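Handheld gripper pair, first go at the basin (long post, sorry)
Dalisay Shared Workshop forum > Builds in progress

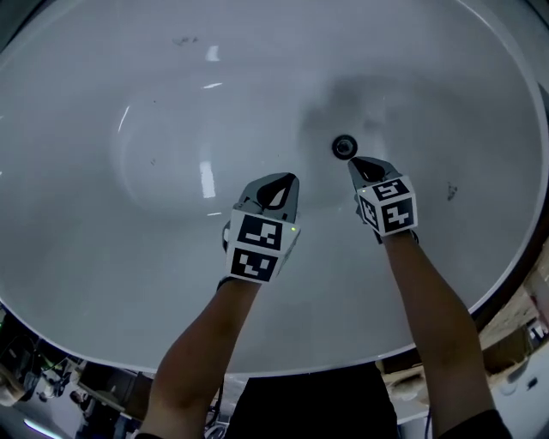
Both grippers over the basin, right one just short of the drain.

marilou_a wrote:
Hi all! Some of you have been asking how the basin wiping project is coming along, so I finally sat down with a cup of tea to write it up. I have both grippers going now, each with its marker cube under the fingertips, and the little green lights are a great comfort to me (you would not believe how long I chased one bad solder joint in November). The plan is still to record by hand first, then let the arm on the Undel base have a try. What I can't settle is the white surface. All that gloss throws back the lights in long streaks, and I worry about the tracking. Would you dim the lights or change the cubes?

hpant replied:
Lovely to see this moving along, Marilou! I'd leave the cubes alone and hang a bedsheet under the lights. I did that over my kitchen sink build and my dropped frames went from 343 to 16 over the same set of recordings. Cheap, and it washes.

Frota_A replied:
I have to disagree with Hemant, though I say it fondly. If it only works under a bedsheet, it won't work in anybody's bathroom. Keep the glare and record more. I had 663 clips before my Briladetti arm stopped fussing over shiny things.

hpant replied:
663 clips! Adalberto, some of us have dinner to cook. She can start soft and add the glare back later.

geetha.acharya replied:
I'd worry more about the drain, to be truthful. It's small and dark, and those fingertips come to a point. Maybe practice wide circles around it before you go anywhere near the hole? I chipped 2 tips on a shower drain and was sad all evening.

marilou_a replied:
Oh, that's good advice, Geetha, thank you. I'll try the sheet and then do a batch without it, so you gentlemen can both be a little bit right. Imelda has offered me her spare tips too. Does anyone know if the Zadidham ones fit?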